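Sweeping a wooden floor under a white ceiling

Posted in October

I did not expect that I would write a whole post about sweeping. But since I moved my work things into the room in the old Tkachenko building, I sweep almost every evening, and I have learned a little, so I put it here for whoever has the same kind of floor.

The room is 68 square meters, on the upper floor. Before, it was used by a small firm that made lamp shades, the Akilus workshop, and they left us good light and a lot of dust. When I signed the papers I looked only at the windows and the price. My sister says I choose a room like other people choose a melon, I knock on it and I take it.

The ceiling first

In my mother's home the rule was: you begin from the top. I thought it was an old superstition, but in this building it is very practical. The ceiling is corrugated metal painted white, with white beams going across, and along the brick wall there is a bundle of white pipes. Everything is painted the same white, so you don't see what is sitting on it until it is on your floor. The first week I swept, went to make tea, came back, and there was again a line of gray crumbs under the pipes. I was quite offended.

Now I go over the pipes with a cloth on a pole one time in the month, and also the light fixtures, with the lights switched off of course. The long tubes collect more than the flat panel. I don't know why. The beams I can't reach without the tall ladder, and the tall ladder belongs to the neighbors on the ground floor, who are friendly but go home at four.

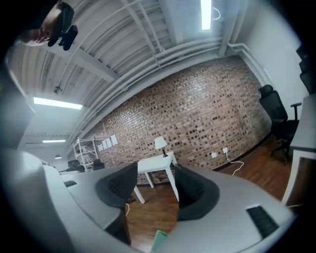 The broom and the dustpan

I bought them together as a set, from the shop Brosis near the bus station. Both are mint green, which was not my first wish, I wanted plain gray, but I became fond of the color. On a dark floor you find it at once. I had a black dustpan before and I stepped on it 3 times.

The dustpan has a long handle with a wide curved grip at the end, so you don't need to bend. For my back this is the best part. The bad part is that it likes to fall over. If you let go of it in the middle of the floor, it goes slowly down on its side, and if it was full, then you have your small hill of dust again, only wider. I learned to empty it immediately and not to answer the phone in between.

The broom has dark bristles, quite dense. It stands against the wall by the white table when I don't use it. I read that a broom should be hung, because the bristles bend from the weight, and probably this is correct. I bought a hook. The hook is in a drawer. To drill into these bricks you need a better drill than mine, and also a better character.

How I sweep the planks

The floor is wooden planks, a dark reddish brown, and I like it very much. It is not easy to keep, though. Fine dust shows on it like flour. What works for me:

Always along the planks, never across. If you go across, half of it falls in the gaps and stays there for the winter.

Short strokes toward yourself, and lift the broom a little at the end. With long strokes I only made clouds.

Begin at the brick wall. Some of the bricks sit deeper than the others, in a pattern like a checkerboard, and each deep one is a little shelf. It looks beautiful and I would not change it, but I must brush the low rows by hand before I do the floor.

Move the chairs really, not only around them. The table I leave, and sweep between its legs.

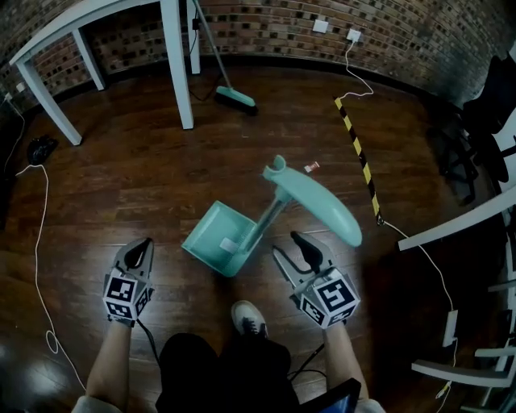 For the last bit, the thin line of dust that never wants to go into the dustpan, I pull the pan back a little and sweep again, and then again. After the third time I take a damp paper towel. Somebody will say to use a vacuum cleaner. I have one, a Prendlow, 900 watts, and it is so loud in a room with bare bricks that I feel I should apologize to the whole street. In the evening I prefer the broom.

Next I want to try oil on the planks near the door, where they are worn. If you did this on old wood, please write me which oil, and how long it smelled after. I must work in the room the next morning, so this is important to me.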